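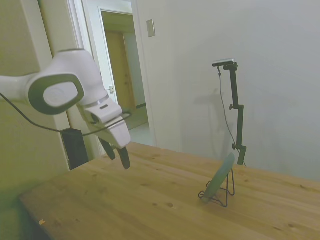
The arm over the left side of the table, gripper open, with the phone in its wire stand.

Project Vídalín: Teaching an Arm to Use a Display Stand
End of term report, Drurnutgate shared workshop
Jun 24, 2025

My plan for this term was to get a robot arm to take a thing off a little wire stand and put it back again. That was the whole plan! I figured it would take an afternoon and then I'd move on to stacking, sorting and all the fun stuff I promised in my proposal. It took the whole term (stacking is now a July problem), but I learned a ton and I'm pretty happy with where it ended up.

The setup

I worked on the pine table at Drurnutgate, mostly because the arm fits next to it and people let me leave my stuff there overnight. The wire stands are the cheap kind you'd use for a phone or a nice plate. I bought mine from Vendau and then went back for a second order, since I bent the first ones out of shape while I was still figuring out grip force. They weigh almost nothing, so if the gripper comes in a tiny bit off, the stand just scoots away across the wood.

I wrote the control program in Python. The arm goes to a waiting spot, drops to a height just above the object, closes the fingers slowly, and lifts. I started with the phone (an old one, I'm not that brave) because it's flat and the sides are easy to grab. What got me was the lean. I was sending the gripper in straight down, and the phone sits tilted back, so one finger kept touching first and shoving it. Once I tilted the wrist to match the lean, it went in clean on the next try. I may have yelled a little.

Moving on to the dish
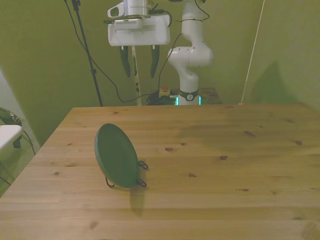 Dark green dish leaning back on the table, with the arm behind it.

The dish was way harder. It's round, so there's no straight side to line up with, and the rim is shallow, which doesn't give the fingers much to hold. The wire loops stick out too, and my first path took a finger right into one of them. I spent 3 evenings just moving the approach point up and over and running it again.

What finally helped was going for the top of the rim and closing at half speed. My best streak was 7 clean lifts in a row, and then the eighth one slipped because I had bumped the table with my hip. I put down tape marks after that and made myself stand farther back, closer to the stop button.

Logging

I saved the joint positions for every run, and my log file is past 4,000 lines now. Most of it is boring, but it's how I caught the wrist drifting after a long session. Running the homing routine between sets took care of it. I wish I'd labeled the early runs better (there's a folder called "new new test" and I have no idea what's in it).

Still to do

Putting the dish back is shaky. It lands in the stand most of the time, but it can end up crooked, and then the next pickup fails. I want to try a softer pad on the fingers and a slower release. I also need to write up the wiring for the Dikcombe group, who want to try the same thing on their own bench in July.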